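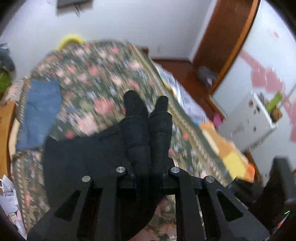

Print this page | E-mail this to a friend
Reading time: 3 minutes

Chrysoula Andreadis puts the kettle on before I've got my coat off, and by the time I find the kitchen there are already two mugs and a plate of sesame biscuits waiting. "Eat," she says. "You can't talk about sleep on an empty stomach." I do as I'm told!

She has run the Harkard guest house for 18 years, and I wanted to ask her what she's learned about how people sleep (or don't) when they're away from home. She laughs at the question for a good while.

"Badly, most of them. First night, everyone's awake at three. I hear the floorboards. They think they're being quiet."

So what does she do about it? Not a lot, she says, and she's a bit suspicious of places that do. She once stayed at a hotel with a pillow menu and still hasn't forgiven it. "I rang down for the medium one and it was like a sack of flour. What was the hard one, a kerb?"

Her own rules are simpler. Windows open for an hour every morning, even in February. Two thin covers on each bed instead of one thick one, so you can kick one off in the night. And no clocks in the bedrooms, which gets her more complaints than anything else. "They say, how will I know the time? I say, why do you want to know the time? You're on holiday."

Halfway through my second biscuit her cousin Vangelis Karamanlidis comes in through the back door with the clean sheets, and naturally he has opinions too. He does all the washing for the house and won't hear a word in favour of the tumble dryer.

"You dry a sheet outside, it smells of outside," he tells me. "The machine, it smells of machine." I ask what happens when it rains for a week. He looks at Chrysoula. "Then we use the machine," she says, and he goes off down the hall muttering.

I own up that I'm a terrible sleeper myself. I've paid 50 pounds for a pillow and I've tried counting backwards from 600 (I got to 200 once and then had to start again as I'd lost my place). Chrysoula doesn't think much of any of it. Her mother, who grew up in a house with five children and one bedroom, used to tell them to lie still and go through everyone in the village, door by door, and say goodnight to each one.

"I still do it," she says. "I never get past the baker."

Does she sleep well, then? She wobbles her hand from side to side. Better in winter, worse when the house is full. She doesn't mind being awake, though, and that seems to be the big difference between us. She gets up, does a bit of ironing, has some warm milk and goes back to bed when she feels like it.

I tried the village trick that night, only with my own street. I got as far as number nine, and then I couldn't remember who lives at number 11 and lay there worrying about it until half past two.

Print this page | E-mail this to a friend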